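Things I Have Learned From Being Sewn Up

December 10, 2024

My neighbor Emiliano Pastor is seventy-something and sharpens his own kitchen knives. I mention this because he gave me one in October, as a thank-you for feeding his cat, and I had up to then owned only the kind of knife that leans on a tomato until the tomato gives up.

You can guess where the story goes. It went there over a butternut squash, on a weeknight, with guests due in an hour. The knife did what it was made for. The squash did what squashes do and rolled. I stood at the sink with my hand under the tap, thinking in a calm and reasonable voice that this was probably fine and that I could serve the soup from a can.

My wife looked at it for one second and went to get the car keys.

I have since spent a good deal of time thinking about stitches, mostly because I had 8 of them across the heel of my left hand and could do very little else. I type for a living. With one hand I type like a man ringing doorbells.

First, the waiting room. We went to the urgent care out past the hardware store, where a screen on the wall gives your number and your place in line, and where the television has been showing the same home renovation show since the place opened. A couple was deciding whether to knock down a wall. I was holding a dish towel with a picture of a lighthouse on it. Every so often someone called a name and everybody looked up with the same hopeful face, like dogs when a drawer opens. We waited 72 minutes. They knocked down the wall.

The woman who did the sewing was called in from the back and had clearly been in the middle of a sandwich. She was very good. She asked what I'd been cutting, and when I told her she nodded and said, "Squash," in the tone of a detective hearing a familiar name. Apparently there is a season. Squash in the fall, avocados in the summer, bagels all year long.

I asked if I could watch. I don't know why I asked. I am a person who closes his eyes for flu shots. But once the hand was numb it stopped being mine in any way that counted, and I found I could look at it the way you look at somebody else's plumbing. She worked slowly and hummed something. Loop, pull, knot, snip. I had expected one long thread, like the hem of a pair of pants, and was surprised to find that each stitch was its own small project with its own ending. If one lets go, she told me, the others carry on without it. I've worked in offices that could have used the system.

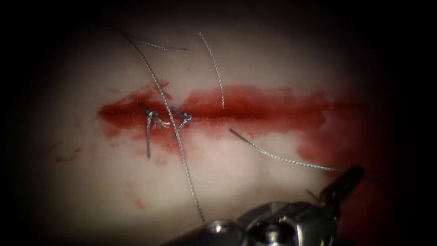 Two stitches in. Skip ahead if you're eating.

When I got home I became, for a couple of weeks, unbearable on the subject. I learned that people have closed wounds with horsehair, silk, linen and strips of gut. I learned that there are old accounts of ants being used, big ones with strong jaws, which were persuaded to bite across the cut and then relieved of their bodies. I told this to the guests when we rescheduled the dinner. We had ordered pizza, for safety, and there was a lot of pizza left.

I also learned that my grandmother had been right about a number of things I had filed under grandmother. She sewed with a short thread, no longer than her forearm, and she used to say a long thread was for lazy people who wanted to spend the afternoon on knots. She'd have had opinions about my hand. She had opinions about everybody's buttonholes. I once brought a girlfriend to meet her and the only comment I got afterward was that the coat lining was glued.

So, feeling inspired, and being left with one good hand and a lot of evening, I decided to learn to mend. I bought a kit online made by an outfit called Ultik, which came in a tin and promised thirteen needles. It had 13 needles. I have since found 11 of them, and we wear shoes in the den now.

Mending with a bandaged hand is a bad idea and I don't recommend it. You need the second hand to hold the cloth, and mine was the size of an oven mitt and about as nimble. I did one sock. It took most of a movie. When it was done I had sewn it to the leg of my sweatpants, quite neatly, with small even stitches, and my wife took a picture of it to send to her sister.

The bill came in the middle of all this. It was $286 after insurance, and it arrived in an envelope from Pruvent, a company I'd never heard of, which handles the paperwork for another company I'd never heard of. There was a line for the room, a line for supplies, and a line called "other," which I choose to believe was the sandwich. I called to ask. A recording thanked me for my patience before I'd shown any.

The stitches came out on a gray morning and it took less time than parking. Same woman. She said it had closed up nicely and I felt a silly glow of pride, as if I had done it. I suppose in a way I had, by sitting on the couch. There's a pink line there now that runs alongside the one palm readers like, and it itches when the heat comes on.

I did keep going with the sewing. Two hands make an enormous difference. So far I've fixed a pocket on my old Trekby jacket, which had been eating keys for years, and put a button back on a shirt using a short thread, no longer than my forearm. The button's a little off from the one above it, so I look slightly windblown from the waist up. The mended pocket is now the strongest part of the jacket. The rest of it will have to be replaced around the pocket.

Emiliano felt terrible about the knife. He came over with a loaf of bread, looked at the bandage, and offered to take the thing back and dull it for me. I said no. I've bought one of those gloves that oyster people wear, and I cut squash in half by asking my wife to do it.

He's away again in January and I'm down to feed the cat. I've told him a card will be plenty.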